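Stornlow robotics club — notes for the open evening, 8 July 2023

Slide 1. Say hello, thank Callirmont for the room. Keep it short.

Slide 2. What we set out to do. Clear a table of mixed shopping with two arms, with no one touching the controls. We gave ourselves until December and used all of it. Mention the budget only if asked.

Slide 3. The table task. Bottle, box and small flat things on a pink cloth. Pause before going on.

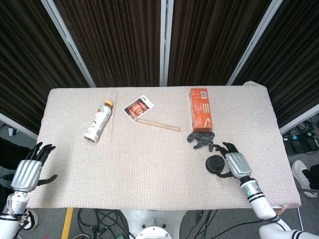
Yolandi Nkuna asked at the last run-through why we didn't start with one arm and add the second later. Fair point. Say that we tried it for 20 sessions and had to rewrite most of the code afterwards.

Slide 4. Results. 398 attempts logged, 200 of them with the bottle. Flat items are still the worst — the fingers slide over them. Up to 40 attempts in a day once the team got quick at resetting.

Slide 5. Next year. Donier heat first, then the Venter cup if we get through. New members can sign up at the back table.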